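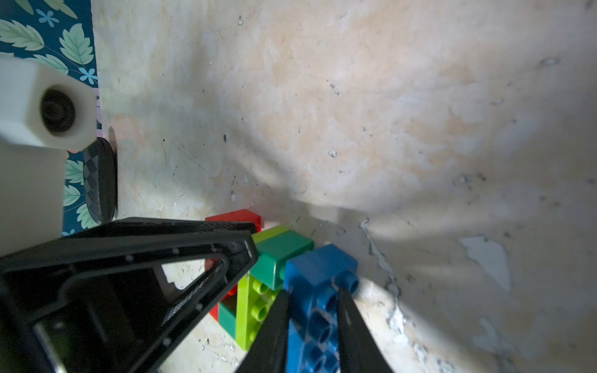 Lovcombe Wallpaper Workshop: Frequently Asked Questions

We get a lot of mail about wallpaper, and we love it! Most of the questions below came from people who took one of our weekend workshops or borrowed a sample book. If yours isn't covered, write to Carolina Mendes at the workshop desk. She answers everything herself, usually with far more detail than you asked for.

I've never hung wallpaper before. Can I really do it?

Yes! Pick a small, plain wall with no windows, give yourself a whole day, and buy a paper that forgives mistakes. By the third strip most people have the rhythm of it. The first strip is always slow and a little scary, and everybody in our beginner class says a bad word at least once while the paste is out.

Start with a non-woven paper if you can. You paste the wall and hang the strip dry, so there's no soaking and no folding, and you can peel a strip off and try again if it goes on crooked.

What's the difference between non-woven, traditional and vinyl?

Traditional paper is exactly that, paper. It takes ink beautifully and it's our favorite to look at, but it stretches when wet and tears if you tug it. You paste the back, fold it on itself ("booking," in the trade) and let it rest before it goes up.

Non-woven is a blend of paper and synthetic fibers. It holds its size when wet. Most of the new patterns we carry are printed on it.

Vinyl has a plastic face. You can wipe it down, even scrub the heavier kinds, and it's a sensible choice for a kitchen or a hallway with a dog in it.

How many rolls do I need?

Measure the full width of all the walls you're covering and divide by the width of the roll. Round up. That's your number of strips. Then measure the height from baseboard to ceiling, add four inches for trimming, and add the pattern repeat if there is one. Divide the length of the roll by that figure, round down this time, and you know how many strips you'll get from each roll. Strips needed divided by strips per roll, rounded up, and then one roll more.

Don't subtract doors and windows unless they're huge. You'll want those offcuts over the door and under the sill.

Why one roll more?

For the strip you cut upside down. Also for the patch you'll need in six years, when the same pattern will be out of print. Keep the leftover in the attic or under a bed, with the label still on it.

What is a batch number and should I care?

You should care a lot! It's printed on the label, and it tells you which print run the roll came from. Two runs of the same paper can differ a tiny bit in color, and on a sunny wall you'll see the join every single morning. Check that all of your rolls match before you unwrap any of them. If we've sent you mixed batches by mistake, tell us and we'll swap them.

Do dark, busy florals make a small room feel smaller?

This is Carolina's favorite question, and her answer is always "so what if they do?" A small room in a deep color can be a wonderful place to sit. The corners seem to melt away in the evening, and a pattern with lots of leaves and little flowers gives your eye somewhere to wander. We've seen a powder room in Kisside, barely big enough to turn around in, done floor to ceiling in a teal garden print with a brass lamp, and people came out of it grinning.

If you're nervous, try it in a room you only pass through. Landings are great for this.
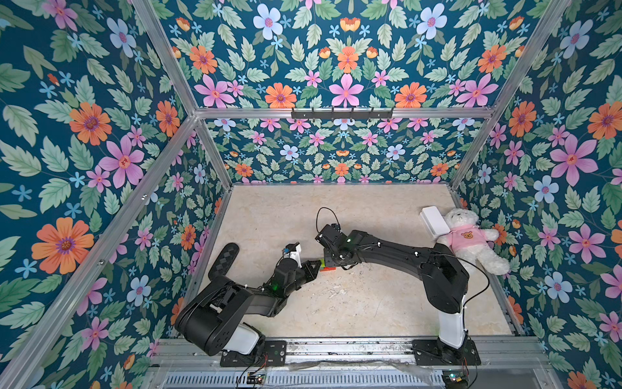

Dark teal floral on all three walls, with a hook rack on the crossbar.

Should I paper one wall or all of them?

A single feature wall works well behind a bed or at the end of a long room. With dense florals, though, we nearly always say go all the way around. One wall of a busy pattern next to three white ones can look as if the paper ran out. If the budget is tight, paper the part above a chair rail and paint the part below it in a color picked from the background.

What do I do about hooks, shelves and rails?

Take down whatever comes down easily. Before you paper over the holes, push a toothpick into each wall plug and leave the tip sticking out. It'll poke through the wet paper and you'll find every hole again with no measuring at all. It's such a simple trick and it makes us happy every time.

For things that can't move, hang the strip from the top, cut a slit from the nearest edge to the middle of the fixture, and trim around it with a fresh blade. Use a new blade for every few cuts. Dull blades drag, and dragging is how paper rips.

How do I prepare the wall?

Fill holes, sand the filler flat, and wash off grease and dust. New plaster and new drywall both need a primer made for wallpaper. Old gloss paint needs a rub with medium sandpaper so the paste has something to grip. Run your hand over the whole wall with your eyes shut when you think you're done -- your palm will find bumps that you can't see.

If the wall is a strong color and your paper is pale, paint the wall white first, or at least a strip where each seam will fall.

Can I paper over old wallpaper?

You can, if it's a single layer, stuck tight, and not vinyl. We'd still take it off. The new paste can loosen the old, and then both layers let go together, usually behind the biggest piece of furniture in the room.

My house is old and nothing is straight. Help?

Welcome to the club! The workshop itself is in a house from 1720, and there isn't a true corner in the place. Here's what we do. Forget the corner and forget the ceiling. Draw a plumb line on the wall with a level or a weight on a string, and hang your first strip to that. When you get to an inside corner, cut the strip so that only half an inch wraps around, then draw a new plumb line on the next wall and start fresh, overlapping that half inch.

With a sloping ceiling, stay away from patterns with strong horizontal bands. Scattered flowers and trailing leaves hide a slope very well.

Where should the first strip go?

If there's a fireplace or one big window, center the pattern there and work outward both ways. Otherwise start beside the main door and end up back at it. The last seam hardly ever matches, so put it somewhere you won't look, such as the short piece above the door.

How do I match a pattern?

Look at the label. A straight match means the same part of the pattern hits both edges at the same height. A half drop means that every other strip shifts down by half the repeat. For a half drop, cutting from two rolls at once saves a good deal of paper: odd strips from one, even strips from the other. Number the backs in pencil and draw an arrow for "up." Match at eye level first. If it has to drift a little, let it drift down by the baseboard. 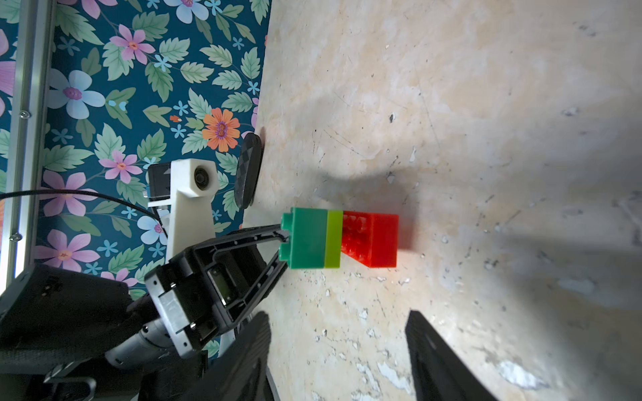
Can kids help?

Please let them! Little ones are excellent at smoothing the lower half of the wall with a clean, soft brush, and at spotting the flower that's missing its other half. Keep the knives up high and give each child a bucket and sponge for wiping paste off the baseboard. We run a family session in June where everyone papers the inside of a wooden box to take home, and some of the best corners we've ever seen were folded by seven-year-olds.

Which papers hold up best in a child's room?

A washable one, with a pattern that doesn't tie you to a particular age. Dinosaurs are glorious for two years. Leaves, stars and small flowers last a lot longer. If there's going to be bouncing near the wall, put paneling or wipeable paint on the lower part and save the pretty paper for above.

There are bubbles! What did I do wrong?

Probably nothing. Leave them overnight. Most small bubbles pull flat as the paste dries. If one is still there in the morning, make a tiny cut along the edge of a leaf or petal, work in a dab of paste with an artist's brush, and press it down with a damp sponge.

Why are my seams opening up?

Usually there's too little paste at the edges, or a radiator was on while the paper dried. Turn the heat off, keep the windows shut, and let the room dry slowly. Open seams can be fixed with seam adhesive and a small roller. Go gently with the roller on raised papers, as it'll squash the texture flat.

Can I use wallpaper on things other than walls?

Oh, yes. Drawer liners, the backs of bookcases, stair risers, lampshades, dollhouses, the inside of a closet door. Leftover pieces are perfect for all of these. On anything that gets handled, brush on two coats of clear matte varnish and test a scrap first, since a few inks will smear. Our Skjelbred sample books are retired every spring and we give the old pages away at the door, so come with a big bag. 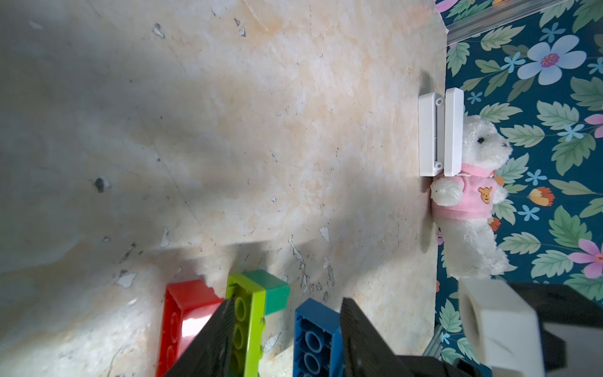 Where do your patterns come from?

Some are new drawings, some are bought from small printers, and a good number come out of the Lesby collection, a private archive of roughly 4000 sheets that we're slowly working through. A lot of it is damaged. We find a scrap with half a rose and a bit of a stem, and Carolina redraws the rest from whatever other scraps turn up. The teal grounds are her weakness, which anyone who has seen our front hall will already know.

Can I borrow a sample before I buy?

Yes, and we wish everyone would. Ask for the largest piece we have, tape it to the wall and leave it up for a week. Look at it at breakfast and again at 9 p.m. with the lamps on. Dark greens and blues change more than you'd expect under warm bulbs.

Do I have to book for a workshop?

You do, as the room is small. Bring old clothes, a pencil, and a photo of the wall you're planning to paper. We supply the paste, brushes, knives and paper, and there's soup at lunchtime. If you've got a really awkward wall -- a dormer, a curved stairwell, a ceiling that comes down to your knees -- tell us when you book and we'll put it on the whiteboard for everybody to work out together.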